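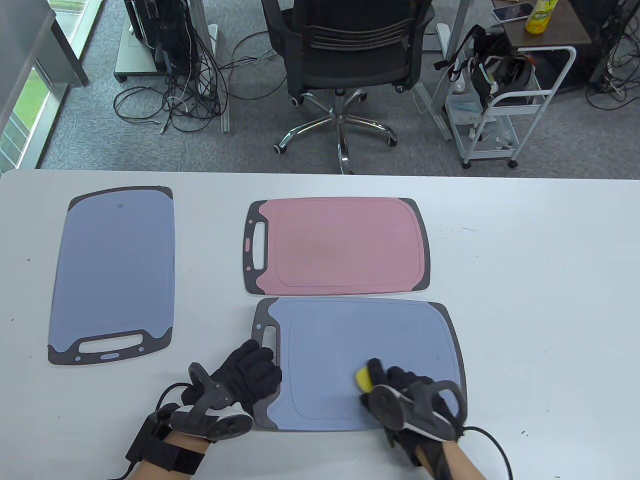
Trackers on, sponge in hand: the lower blue board gets its scrub.

Washing up is a lousy job to teach a machine. Folding towels, fine. Stacking blocks, everyone's done it. But a sponge squashes, a board slides, and half of what matters is how hard you lean. Which is the pitch behind the Zelstead hand kit, a pair of wrist-and-hand trackers that record a person doing a chore so a robot can be trained on it later. No robot needed in the room. Just put the things on and get scrubbing.

We had the kit for most of August. Price is $2,374 for the pair, straps and cables and first year of software included. Not cheap. Balton sells a single-hand set for a good deal less, but then you get one hand, and try holding a cutting board still with that.

Setup first. Gloves go on, black ones, then the trackers strap down over the back of each hand. Took me 53 minutes the first morning, most of it spent on calibration and a cable I had in the wrong port. By the second week I could do it before the coffee was ready. The manual is thin. Two pages on the wrist unit, nothing at all on what to do when the left tracker drops out, which mine did, mostly when I crossed my hands over.

Weight is okay. You notice it at first, then you don't, then after an hour you do again. The cables are the real nuisance. One off each wrist, and they find every chair leg in the place. Pangilinan has promised a wireless version of its rival set, no date, no price, so I wouldn't wait around.

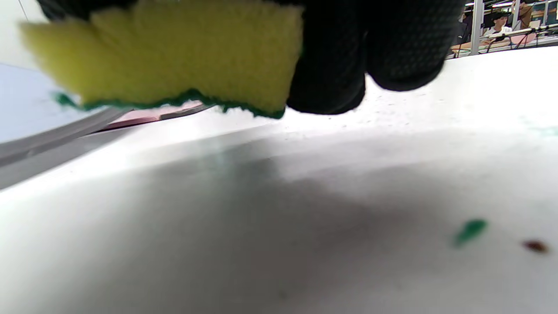
Fit is where Zelstead has done its homework. The small straps hold on a small wrist and the big ones don't pinch, and the gloves come in four sizes. I was worried about losing feel through them, you need to know when the pad is biting and when its just skating over. Turns out there's plenty. The dotted grip texture on the knuckles and fingertips runs right down to where the hand meets the sponge, and I could tip the pad, one end up and the other tucked under my fingers, green side down, without having to squeeze it to death. The gloves do get grubby. Spares are $78 a pair, a bit steep.

Software next. Each take lands as one file, left hand and right hand lined up, and you can trim the ends without leaving the app. Good. Labeling is slow, though. You type every tag by hand and there is no way to copy a set from one take to the next. I wanted that feature badly by take 30. Zirkov's app does it, and Zirkov's app is free, so there's no excuse realy.

Storage: the box holds 400 takes before it wants emptying. Plenty for a week of dishes. It'll warn you when it's close to full but the warning is a tiny orange light on the back, where you won't see it.

Would I buy one? For a lab or a small shop doing two-handed kitchen work, yes. The tracking is steady, the gloves are good, the straps stay put. For one-handed stuff, pick and place, that sort of thing, go with Balton and keep the change. And whichever you get, tape the cables down before you start.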